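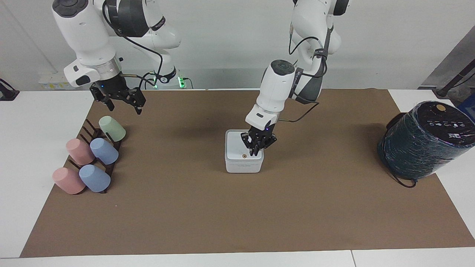 제목: Re: [살림메일링] 컵 건조대, 다들 어떻게 쓰세요?
보낸 사람: Razia Usmani
날짜: 2022년 3월 16일

Cyrill Rüegg 님이 쓴 글:
> 싱크대 옆에 늘 행주를 깔고 컵을 엎어 두는데, 아침마다 컵 입구에
> 물이 고여 있고 행주에서는 냄새가 납니다. 막대가 촘촘히 선 건조대로
> 바꿔 볼까 하는데 자리만 차지하는 건 아닌지요? 그리고 작은
> 물건 담는 네모난 흰 통, 쓰시는 분 계시면 후기 좀 부탁드려요.

Cyrill 님, 이 질문 정말 반가웠어요! 저 요즘 컵 건조대에 푹 빠져 있거든요. 행주는 이제 그만 깔고 바꿔 보세요.

저희는 짙은 갈색 건조대에 플라스틱 컵을 거꾸로 꽂아 씁니다. 막대가 줄줄이 서 있는 그 모양이요. 컵이 살짝 기울어진 채로 걸리니까 입구가 바닥에 딱 붙지 않아서 물이 고일 틈이 없어요. 컵은 민트색, 연분홍, 하늘색 같은 연한 색인데 갈색 위에 나란히 있으면 얼마나 예쁜지 몰라요(설거지 끝내고 괜히 한 번 더 쳐다봅니다). 자리 걱정을 하셨는데, 저는 왼쪽 가장자리에 길게 붙여 두었더니 가운데가 그대로 남아서 좋았어요. 벽 쪽에 바짝 붙이면 뒷줄 컵 꺼내기가 좀 불편하니 손 들어갈 만큼은 띄우시고요.

밑에는 큼직한 갈색 종이 매트를 깝니다. 상판이 흰색이라 얼룩이 잘 보이는데, 한 장 깔아 두면 마음이 편해요. 구겨지면 새 걸로 바꾸면 되고요. 전에 Luzius 님이 폭 40cm짜리를 두 장 겹쳐 쓰신다고 했었죠? 저는 상판을 거의 다 덮는 넓은 쪽이 낫더라고요. 겹친 데가 없으니 통을 밀 때 걸리지도 않아요.
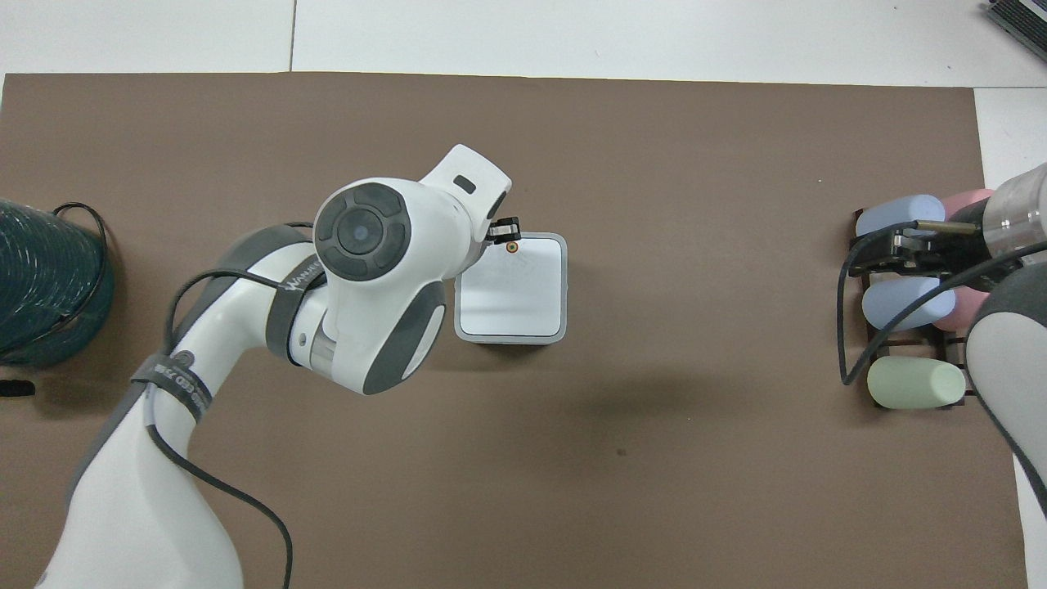 그리고 네모난 흰 통! 모서리가 둥글어서 닦기가 참 편합니다. 저는 컵 건조대 옆, 매트 한가운데쯤에 놓고 써요. 안쪽 바닥이 하얗고 평평해서 작은 부스러기 하나도 금방 눈에 띄고, 테두리만 연한 회색이라 전체가 허옇게 떠 보이지도 않아요. 한쪽에 주황빛 도는 갈색 동그라미가 조그맣게 있는데 저는 이걸 늘 같은 방향으로 맞춰 놓습니다. 별것 아닌데 정리한 기분이 확 나요!

넣는 건 그때그때 달라요. 티백이나 병뚜껑, 빵 봉지 묶는 끈처럼 굴러다니는 것들을 일단 담았다가 저녁에 한 번 비웁니다. 깊은 통에 넣으면 밑에 깔린 걸 영영 잊어버리는데, 이건 들여다보면 바로 보여서 그럴 일이 없네요. 다만 뚜껑 있는 걸 찾으시면 제가 드릴 말씀이 없어요. 그건 Veronika 님이 더 잘 아실 거예요.

건조대 씻는 법도 덧붙일게요. 막대 사이는 병솔로 위에서 아래로 쓱쓱 내리고, 바닥은 뒤집어서 헹군 다음 세워서 말리면 됩니다. 저는 일주일에 한 번 정도 해요.

혹시 머그잔도 이런 데 꽂아 쓰시는 분 계신가요? 저는 가벼운 컵만 써 봐서 무거운 잔은 어떨지 궁금합니다. Cyrill 님도 바꾸시면 꼭 알려 주세요, 색깔 배치까지요!

Razia 드림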